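Climton

Climton is a turn-based strategy game with city building and light role-playing elements, developed and published by Groler. It is available on phones, tablets and desktop computers. The player governs a small harbor town and expands it into a trading power while fighting off rival towns, pirates and sea creatures. The game is free to download and contains optional in-app purchases.

Setting

The game takes place on the island chain of Wulladau, which is split between several trading houses. At the start of the story the player inherits the town of Climton after its old harbor has been destroyed in a storm. The opening chapter covers the rebuilding of the docks and serves as the tutorial. Later chapters move to the outer islands, where the player learns that the storms are being caused by the Tawhiri, a group of wind spirits living beyond the northern reef.

The story is told through short dialogue scenes between missions. These can be skipped, and any scene that has already been seen can be replayed from the town library.

Gameplay

Play is divided into two parts, the town and the sea map. In the town, the player places buildings on a grid, assigns workers and collects four resources: timber, stone, fish and silver. Buildings placed next to each other can give bonuses. A smokehouse beside a fishing pier, for example, produces more food than one placed inland. Buildings can be moved at any time without cost, except for the town hall and the lighthouse.
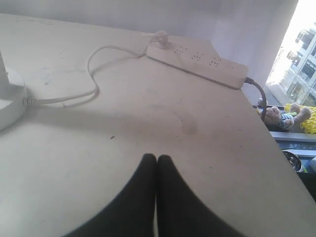 The sea map is made up of hexagonal tiles. Each fleet has a set number of movement points per turn, and wind direction changes how far a ship can travel. Sailing with the wind costs one point per tile, while sailing against it costs two. When two fleets meet, the game switches to a battle screen where each side lines up as many as 8 ships in 2 rows. Ships in the front row take most of the damage, and ships in the back row can fire over them if they carry long guns or mortars.

Battles can be played by hand or resolved automatically. The automatic result uses the same rules, but captains do not use their special skills, so close fights are usually better played manually.

Captains

Every fleet is led by a captain. Captains gain experience from battles, trade runs and exploration, and they learn a new skill at set levels. They belong to one of three classes. Raiders improve damage and boarding, merchants increase cargo space and selling prices, and navigators reduce the penalty for sailing into the wind. New captains are hired at the tavern with silver or earned by completing chapters. A captain who loses a battle is not removed from the game but must rest for several turns.

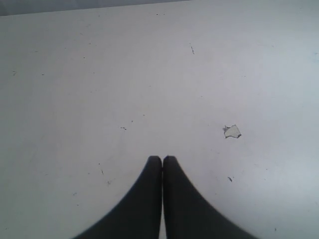
Game modes

The campaign has 13 chapters, each ending with a boss battle. Finishing a chapter unlocks a harder version with different enemy fleets and better rewards.

Skirmish mode creates a random map for a single session. The player chooses the map size, the number of computer opponents and the strength of the wind. Progress in skirmish mode does not carry over to the campaign.

League mode places players against each other in turns that can be taken at any time of day. Players begin with 650 rating points and gain or lose points after each match. The league resets every season, and ship paints and flags are given out according to final rank.

Updates

The first major update added the shipyard, which lets players change the hull, sails and guns of each ship separately. A later update, released in October, introduced guild harbors. Members of a guild build a shared port together and can send one another resources once per day. The same update rebalanced the navigator class, whose storm skill had been widely used in league matches, and added cloud saves between mobile and desktop versions.

See also

Turn-based strategy
City-building game
List of naval strategy games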